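Home Tickets Hardware Archive Search

April 13, 2022
Logged by Fergus Rankin, Nasr workshop

Ticket 167 – Dell desktop from the Wendberg office, shuts off during startup

Reported fault: the machine powers on, gets as far as the login screen on a good day, then goes off without any warning. On a bad day it doesn't reach the login screen. Volker Buschmann sent it over with a note saying it had been doing this for a couple of weeks and that he had already tried another wall outlet and another power cord. It runs the Flarine label software for the front counter, and that software won't install on anything newer, so they want this one fixed.

First test was with everything left as it came in. It shut off after 4 minutes. Let it sit for an hour, tried again, same result. Left it in the setup screen the third time and it lasted 17 minutes before going off. That rules out Windows, at least as the main cause.

Opened the case. A lot of lint in the front vents and a thick mat of it on the heatsink. Cleaned that out and tried again. Longer run this time, around 23 minutes, but it still shut off.

Took out the memory, then the heatsink. The old thermal paste had gone to powder and came away in flakes. Cleaned the top of the processor and left it seated in the socket with the retention frame closed. Memory modules went into an antistatic bag with the ticket number on it. Board looked fine to me around the socket and the expansion slots, no bulging parts that I could find.

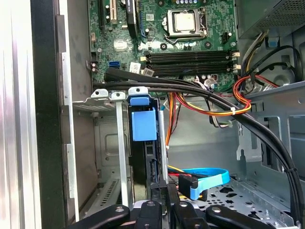 Do the memory modules have to go back into the same slots they came out of?

If they are a matched set it makes little difference which module goes where, as long as the same slots are filled as before. Write down which slots were in use before pulling anything. Mixed sizes should go back exactly as they were.

Next was the drive. Volker asked for the label templates to be saved before anything else was replaced, and I should have done that first. Released the blue latch, got the carrier out of the way, and copied the template folder to the shop machine through a USB adapter. The copy finished with no read errors. Drive health report was clean, so the drive stays.

A note for whoever works on this model next: the power cables run close to the carrier and it is easy to trap one when the carrier goes back in. Hold the bundle to the side while lowering it. If the carrier won't seat, stop and look for a wire under it. Forcing it only bends the bracket.

Put on new paste, refitted the heatsink and memory, and ran it on the shop's spare power supply with the side open. It stayed on all afternoon. Went back to the original supply and it shut off again before lunch the next day. So there were two faults – the dried paste and a weak supply.

Ordered a replacement supply from Brarar. Checked the plug layout against the old one before ordering, as the Dell ones don't always match a standard supply.
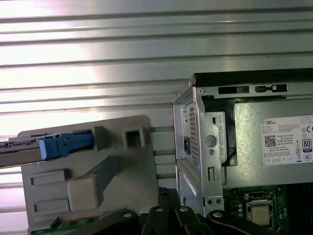 WENDBERG, December – Follow-up on ticket 167, added by Volker Buschmann.

The computer has been back at the front counter since spring with the Brarar supply fitted. No shutdowns during working hours that anyone has reported to me. It did go off once in the summer, but the whole building lost power that day.

I have moved it off the floor and onto the shelf under the counter, with a gap behind it for the air. The vents still pick up some lint, so I go over them with a brush when I change the label rolls.

One remaining problem is the clock, which is wrong after the machine has been unplugged. Fergus thinks it is the coin battery on the board. I have a new one here and will fit it the next time the side is off. Please leave the ticket open until then.

Status: open, waiting on battery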